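Bastico Greiferfinger-Set, Test nach 2 Wochen Robotik-AG

Vorweg: selbst gekauft, 339 Euro, aus der AG-Kasse. Kein Rabatt, nix gesponsert. Wir sind 9 Leute, fast alle Anfänger, und üben gerade für den Würfel-Wettbewerb in Naltham. Zwei Arme, eine Matte, Würfel greifen und richtig ablegen.
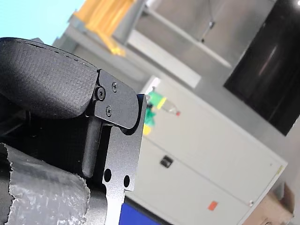
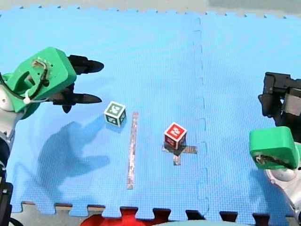
Montage ging fix. Anleitung ist ein Witz – ein Blatt, winzige Schrift, Schraubenlängen fehlen komplett. Vojtěch hat trotzdem alles in einer Doppelstunde dran gehabt. Maksym musste danach neu kalibrieren, weil die Finger länger sind als die alten. Steht nirgends! Bitte vorher einplanen.

Griff selbst: gut. Kleine Würfel rutschen deutlich weniger weg als mit den Originalfingern. Schräg anfahren klappt auch, wenn man langsam macht. Bei vollem Tempo eher Glückssache, da schubst man den Würfel gern mal von der Markierung. Liegt aber auch an unserem Code, der ist noch nich schön.

Was nervt: Schrauben lösen sich. Nach 300 Griffen mussten wir überall nachziehen, seitdem Schraubensicherung drauf und Ruhe. Und Ersatzteile einzeln gibts nicht, immer nur das ganze Set. Für eine Schul-AG blöd. Support hat immerhin schnell geantwortet, nur leider mit nem Textbaustein.

Vergleich mit Pudbridge: die sind billiger, aber bei denen war uns zu viel Spiel drin. Kęstutis sieht das anders, der will die zurück.

Vier von fünf Sternen. Ein Stern Abzug für die Anleitung und die Erstazteil-Sache. Würde ich nochmal kaufen, ja.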